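**Undell hand grippers (pair): living with them, looking after them**

I bought mine used, from a lab that was closing, and paid 599 for the pair with cables and one of the two manuals. The missing manual was the one on maintenance. I found this out at the maintenance stage.

The Undells are the hand-held kind: pistol grip, jaws out the front, a marker plate on top so the tracking system knows where your hands are. You do the job yourself and the arm learns from it later. Our cell does hats. Caps go on a spinning wire rack, caps come off a spinning wire rack, and I have a degree.

Setting up took an afternoon, most of it spent on the table. You want it well clear of the tripods, because you will kick a tripod, and then you will calibrate again, and then you will kick the other one. The manual says to leave "adequate room" and doesn't say for what. Run the cables so they fall off the near side of the table and let them hang. Olumide taped ours down neatly to begin with and spent the morning tethered like a goat.

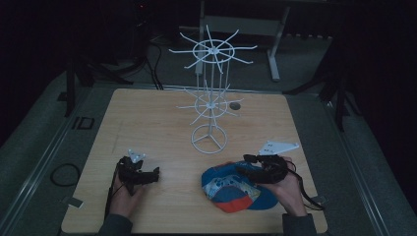
The grip is comfortable for the first hour. After that the weight of the plate starts to tell on your wrist, and you'll find your elbows creeping outward like a chicken's. Asuka has smaller hands than I do and can't reach the trigger without shifting her palm, so she does short runs and swears in between. A second grip size would fix this. Undell's catalogue offers a second colour.

Now, upkeep. The pads are the part that wears. Fabric is kinder to them than cardboard, but the lint from a few hundred caps builds up into a felt that you could probably sell. I wipe the faces with a damp cloth at the end of each session and leave them open to dry. Don't use solvent. I used solvent, and had a tacky left pad for a week that wouldn't let go of anything, including me.

The pad screws work loose. Check them every 40 runs, with the jaws wide open and the tool unplugged, using the proper hex key and not the one from your flat-pack bookshelf. Snug is enough. There's a drop of thread locker on mine now, the low-strength kind, and they've behaved.

The marker plates want more respect than they get. Never pick the tool up by the plate, never set it down on the plate, and don't let a visitor find out that it's triangular and fits nicely in the fingers. If one gets knocked, redo the calibration before recording anything. I lost a full day in April to a plate that was out by a hair, and the arm put every cap politely beside the rack. 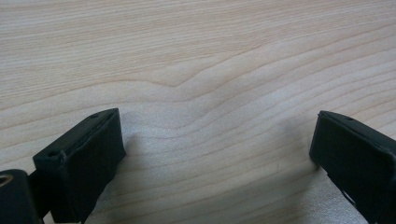
**Do the two pads have to be replaced together?**

Replace both, even if one still looks fine. A fresh pad against a worn one grips off-centre, and a cap brim will twist as it's lifted. Keep the better old one as a spare.

Spare pads come in packs of 3, for a tool with two. Hakim has written to Undell about it and received a brochure.

I'd buy the pair again at the used price. New, I'd look at the Bivmont first, if only for the lighter grip, though I've tried that one for all of ten minutes and its cable comes out exactly where your little finger wants to be.

Build: good. Paperwork: half of it. Cables: too short by the length of one tripod leg.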